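Fulside Workbench Mat, 4 mm

Product code FS-4-100
Supplied by Triker, Cosgrove depot

Solid rubber mat for assembly and repair benches. Grey, matte finish on the working face, ribbed on the underside. Cuts to shape with a utility knife and straight edge.

Specifications
Thickness: 4 mm
Width: 100 cm
Roll length: 60 m, or cut to order by the metre
Hardness: 70 Shore A
Maximum service temperature: 70 °C

Not suitable for prolonged contact with petrol, mineral oil or chlorinated solvents. For oily work, order the Skenora nitrile grade. Colour varies slightly between batches; order all lengths for one bench together.

Fitting
Unroll the mat and leave flat overnight before trimming. Fix at the corners with contact adhesive or fit the aluminium edge strip, sold separately.
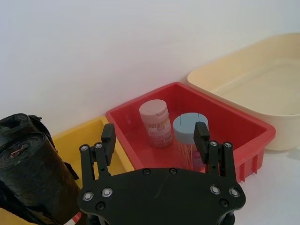 Care
Wipe down with warm water and neutral detergent. Do not use metho or turps.

Orders and cut lengths: Rochelle Brunton, trade counter. Cut lengths are not returnable.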